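Evaluating a Subscription Table-Clearing Package for Small Catering Sites
Final project report, Automation in Service Industries
Submitted by Gobnait Dolan
May 13, 2026

1. What I set out to do

Prodport sells a bench-mounted arm package to cafés, aged care kitchens and small function venues. The sales sheet says it will "handle everyday bakery and tableware items straight from delivery". My project asked whether a site with no engineer on staff would get its money's worth from it. I started with doubts and finished with most of them intact, though a couple went the other way and I have tried to be fair about those.

The report covers the package as supplied to our teaching lab on a trial licence. It does not cover Prodport's larger floor-standing unit, which I haven't used. I had no contact with the company apart from the support desk, and they did not see this report before I handed it in.

2. What is in the package

The base offer is one arm, one parallel-jaw gripper, a tablet licence and a library of pre-trained tasks that Prodport calls "routines". A routine is chosen from a menu, the operator confirms the work area on the tablet, and the arm gets on with it. You can record your own routines by hand-guiding the arm, but only on the higher of the two subscription tiers. The brochure mentions this in a footnote. I think it belongs on the front page, because the library is thin. Of the routines listed for bakery goods, 3 were available on our licence and the rest were marked as coming in October.

The subscription for the lower tier is $1,162 a month. The hand-guiding tier is $2,725 a month. Neither figure includes a table, installation or replacement finger pads. Shipping was quoted separately and I have left it out of the costings.

I compared the offer on paper with two others. Grostetti sells a similar arm outright, with no routine library to speak of and a programming interface I would not hand to a kitchen hand. Berge leases a fixed pick station, which is cheaper but can't be moved once it is bolted down. I did not test either of them, so the comparison is only as good as their published material.

3. Method

I chose bread for the main trial. It is what the brochure leans on, and it is also a fair test: a roll, a bun and a plaited loaf have little in common as far as a two-finger gripper is concerned. The task was to take single items out of a serving basket and set them down on the cloth beside it. A second task, putting them back, was used for comparison.

I ran 79 attempts on the supplied routine, changing the basket position and the arrangement of the bread between blocks. An attempt passed if the item left the basket in one go, was set down without being dropped, and showed no tear or dent I could see afterwards. Anything else was a fail, including attempts where the arm stopped and asked for help on the tablet. Prodport's own reporting screen leaves those out of the failure rate, a choice I disagree with. If a person has to walk over, the job has not been automated.

The settings were left at their defaults for the first half of the attempts. For the second half I followed the tuning guide, lowering the closing force and slowing the approach.

4. Findings

4.1 Setting up

Setup was the pleasant surprise. The guide claims an afternoon and it took me less than that. The tablet steps are in a sensible order, the wording is plain, and when I skipped a calibration step on purpose the software caught it. I would trust a café manager to get through it with a coffee in the other hand.

4.2 Single items

With one item in the basket and clear space around it, the routine did well. Round buns were the strongest case. Failures came mostly from the arm choosing a grip line too near the top of the bun, where there is less to hold. Lowering the closing force made this slightly worse, and the tuning guide doesn't warn you about it.

4.3 Two items together

Results dropped off once items were touching. A gripper with straight fingers needs somewhere to put both of them, and bread in a basket does not leave much room. The usual failure was a finger coming down on the join between two items and pushing them apart, after which the software often picked the wrong one. Turning the basket helped in some layouts and hurt in others, and I could not find a rule that held.

Prodport's support desk told me to "present items with adequate separation". I understand the advice, but a basket of bread with adequate separation is a basket with hardly any bread in it. The brochure says "straight from delivery".

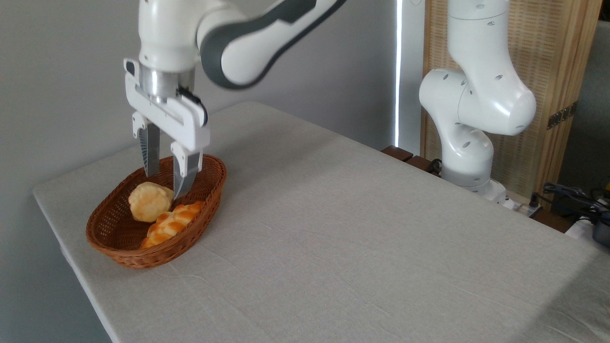

4.4 Long and plaited loaves

Plaited loaves have to be gripped across the short side. The routine seemed to work out the direction correctly more often than I expected, and I'd give it credit for that. The trouble was the glossy crust. At the lower force the loaf was inclined to swing once lifted, and at the default force I found pinch marks along the twists. A customer paying for a good loaf would notice them. There may be a setting in between that avoids both problems, but I ran out of trial time before I found one, and the guide gives no starting point for it.

4.5 Putting items back

Returning bread to the basket was easier for the arm than taking it out. The rim was the main hazard. If the basket had been nudged since the work area was confirmed, the software did not always notice, and I had to start over.

5. Cost

I worked through the case of a small venue I will call Iltstead, based on the hours kept at a function room where I used to work. Bread service there takes up a minor part of one person's shift. On the lower tier, the subscription would cost more than the labour it replaces unless the arm is given several other jobs to do. The library does not yet offer enough other jobs. On the higher tier the venue could record its own, but then it is paying more than double and doing the training work itself.

The strongest argument for Prodport is the one its brochure makes least of — the package can be handed back with a month's notice. For a site that wants to find out whether an arm suits it at all, that is worth something. Grostetti's outright purchase gives you no such way out.

6. Limitations

I used one kind of bench covering, one room and even lighting. Bread varies from bake to bake, and I bought mine from the same shop throughout. I was also the only person judging damage, so a stricter or kinder eye would shift the totals. The trial was too short to say anything about wear on the finger pads, and this could matter a good deal for the running cost.

7. Recommendation

I would not recommend the lower tier to a small kitchen for bread or similar soft goods in its present form. A venue that already has a staff member keen to record routines could consider a short run on the higher tier, provided it gets a written list of which library routines are working on the day of signing. Anyone doing so should ask for the failure figures with the help requests counted in. I asked for these twice and was sent the brochure again.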